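How to Compare Two Parallel Grippers Without Fooling Yourself

Filed under: Grippers, Bench tests

Every gripper looks good in its own launch video. The object is always a foam block, it always sits square to the fingers, and the arm always comes straight down on it. I have bought hardware on the strength of videos like that and I would like you not to. What follows is the bench routine I use now for cheap two-finger parallel grippers, most recently on the Collbridge and the Wosanier. It takes a Friday and a set of kids' plastic dishes.

What you need

An arm you already trust. Don't change the arm and the gripper in the same test.
A table with a plain cloth on it. A matte dark one is kinder to an overhead camera than bare white laminate.
Bowls and cups in thin, glossy plastic, in several sizes. Get at least two that nest.
A notebook. Yes, paper.

Step 1. Pick objects that are annoying

Bowls are a fair test because the only sensible place to pinch most of them is the rim, and the rim slopes. A finger that comes down a little too far inside hits the curved wall and shoves the whole bowl sideways. Too far outside and it closes on air. Cups are easier when upright, so include them as your control. If a gripper struggles with a standing cup, stop there and send it back.

Step 2. Set the closing force once

Pick one force that doesn't crease the thinnest cup, write it down, and leave it alone for both grippers. The vendor software will tempt you to tune per object. Tuning per object is how you get a launch video. If the controller only gives you a unitless scale, as the Wosanier does (mine ended up at 60), squeeze a kitchen scale with it and work out what that means.

Step 3. Run stacking, and leave the mess in

Ask for one bowl placed inside another, release, back off, next. Do not reach in and straighten anything between attempts. A bowl that lands crooked counts as a crooked bowl, and the next attempt starts from whatever is on the table.

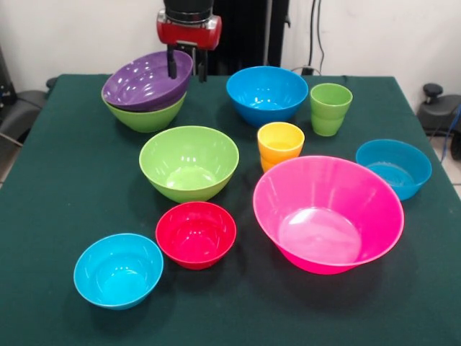
Cuevas wrote in to object to this step: if you never straighten anything, one bad release early on poisons everything after it, and you end up measuring luck. Better to reset by hand after each miss and run more attempts.

I see the point and still disagree, mostly. Resetting by hand hides the thing I care about, how a gripper copes with its own leftovers. But do cap it. I reset the whole table every 60 attempts, no matter what state it is in, and I mark the resets in the log so they can be pulled out later.

Step 4. Check the approach before you blame the fingers

A lot of what gets reported as slipping is the arm arriving in the wrong place. Before each block of attempts, drive the fingers down over an upright cup with one finger on either side of the rim, stop, and look at it from two directions. If the gap is visibly uneven, fix the tool offset first. Then raise the arm, go somewhere else, come back and look again. If it differs the second time, you have an arm problem or a loose mounting plate, and no gripper is going to rescue you.

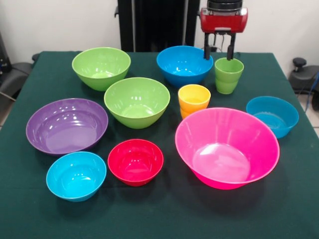

Do this check for both grippers, with the same cup in the same spot. I skipped it once when swapping from the Collbridge to the Wosanier and threw away 153 attempts because the adapter plate was a hair thicker than the one in the drawing.

Watch the cables too. If one tugs when the wrist turns, your offset will be fine at home and wrong at the far corner of the table.

Step 5. Score the end state

I don't trust "grasp success" as a number. It usually means the fingers closed on something, and says nothing about where that something went. Score what is left on the table after the fingers have opened and backed away – nested, crooked, tipped or missed – and give no half credit.
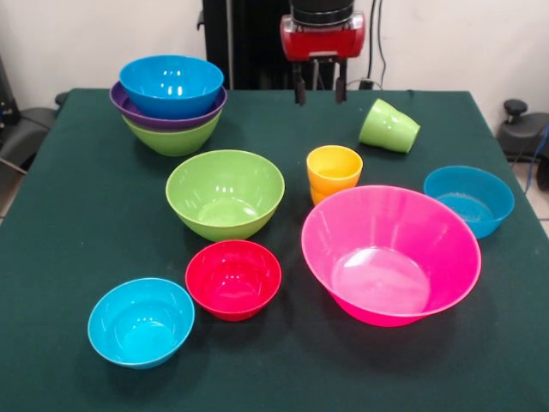
Scoring rules need to be settled before you start, or you will bend them toward the gripper you paid more for. Nested means the upper piece is seated and its rim sits even with the one below. By that rule the blue, purple and green bowls in one stack are a pass, and so are the two yellow cups. The green cup on its side is a tip, and it goes in the log as one whatever else looks tidy around it. Write the score down before you touch the controller again.

Step 6. Do enough of them

I aim for 300 attempts per gripper and never accept fewer than 200. Below that, two decent grippers will trade places depending on which afternoon you ask. Alternate them in blocks, too, so that a drifting camera calibration hurts both.

What about the automatic scoring tools?

Mernasia will label the end state from an overhead camera, and I gave it a fair try. It was fine on separate bowls. On nested ones with shiny rims it was a lot more confident than it deserved to be. Use it for a first pass if you like, then go through every stack yourself.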